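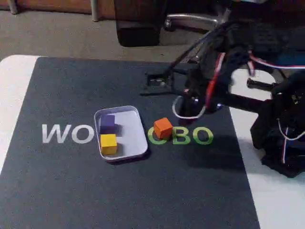 Block sorting at the Clulov bench. Purple and yellow in the tray, orange still on the mat.

We rewrote our rules for small tabletop arms this month. Posting the main ones, as people keep asking.

1/ Small arms get treated as harmless. They still pinch. Hands stay off the mat whenever the servos have power, even if the arm is holding still.

2/ Cables get checked before every session. Move each joint through its full range by hand, power off, and watch the wires. If one pulls tight, fix it before you log anything.

3/ Write down where the tray goes. Ustura and Barbier ran the same task with trays in different spots and we lost 162 runs to it — they couldn't be compared.

4/ A dropped block is a failed run. Log it as failed. Don't pick it up and carry on. Of 2,567 runs in the old Ullilus log, 32 had been "rescued" with no note.

5/ Shadows count as a setup change if you use vision. Same lamps, same blinds. Note it if they move.

6/ One person runs the arm and that person has the power switch within reach. Not the other side of the table.

Full list is 17 items, two pages. Comments open until the end of December.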